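Minutes of the Equipment Review Meeting
Patutico Home Services, upstairs meeting room
November

Present: the operations lead, the training lead, the purchasing lead, two home organizers, the bookkeeper. The Wevness sales representative joined by phone for items 2 and 3.

Apologies: the warehouse lead.

The meeting opened at 9:30 a.m.

1. Minutes of the last meeting

Agreed as correct, with one change. The Shibata quote should have been listed as excluding shipping. The purchasing lead will fix the file copy.

2. Wevness hand-held gripper kit, offer and terms

The representative went through the offer. The kit is a pair of hand-held grippers with a camera, a charging case, spare finger pads and a year of access to the upload software. An organizer does an ordinary tidying job with the grippers and the recordings are sold on to companies that train household robots. Wevness handles the sale and pays by accepted recording.

The price is $3,000 per kit. There is a trial option at $200 a month, which can be ended with 20 days' notice. Trial payments do not count toward the purchase price. The operations lead asked for this to be changed and the representative said she would take it back to her manager.

The bookkeeper asked what happens to recordings that are turned down. They are not paid for and are deleted from the Wevness side. She asked for that in writing, along with the reasons a recording can be turned down. The sample contract only says "quality."

Spare pads are $95 a set. The representative could not say how long a set lasts in daily use.

3. Questions on privacy

The training lead said that our client agreement covers photos taken before and after a job but does not cover continuous recording inside a home. A separate consent form is needed. It should state who receives the recordings and how a client can withdraw. Wevness has a form but it was written for warehouses and mentions forklifts.

Agreed that no recording will be done in a client's home until the new form is signed. Agreed also that mail, prescriptions and family photos are to be put away first.

The representative left the call at 10:10 a.m.

4. Report from the organizers

Both organizers have now spent time with the trial kit. Their main points:

The grip is comfortable for short jobs. After a long session the wrist gets tired, more so on the left side for one of them.

Soft things are harder than expected. Drawstring pouches have to be picked up by the gathered part, and loose cords catch on the linkage if you come in from the side. Coming straight down works better. Flat, thin fabric takes more than one try.

The work has to be slowed down a lot. Neither of them would use the grippers on a job billed by the hour.

Sorting small items on top of a bed is a good starter task. Everything is within reach and nothing rolls far. A clear box is preferred over a solid one, as the person holding the grippers can check the contents without leaning over. 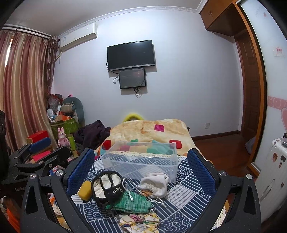 One organizer asked for a short list of standard tasks so that the two of them are doing the same thing in the same order. At present one puts the pouches away first and the other leaves them until last. The training lead will write the list and keep it to one page.

The carrying case was also raised. The latch on ours sticks. Wevness has offered a replacement at no charge.

5. Other suppliers

Shibata offers a single gripper at a lower price, without software. The purchasing lead thinks we would end up paying for storage separately and the saving would be small. Zuvorine has a glove in place of a gripper. They have not answered our last two emails. It was agreed to leave Zuvorine off the comparison sheet unless they reply before the next meeting.

6. Decision

Agreed to stay on the monthly trial with one kit. Purchase to be looked at again when the contract questions are answered. The bookkeeper asked for her view to be noted that the payment per recording is too low to cover organizer time at the current pace.

7. Actions

Purchasing lead: correct the last minutes, get the rejection terms in writing, arrange the replacement case.
Training lead: draft the consent form and the task list.
Organizers: keep a note of hours spent and pads used.
Operations lead: follow up on trial payments counting toward purchase.

8. Any other business

The label printer is out of tape again. Two rolls to be ordered.

The meeting closed at 10:55 a.m. The date of the next meeting will be sent by email.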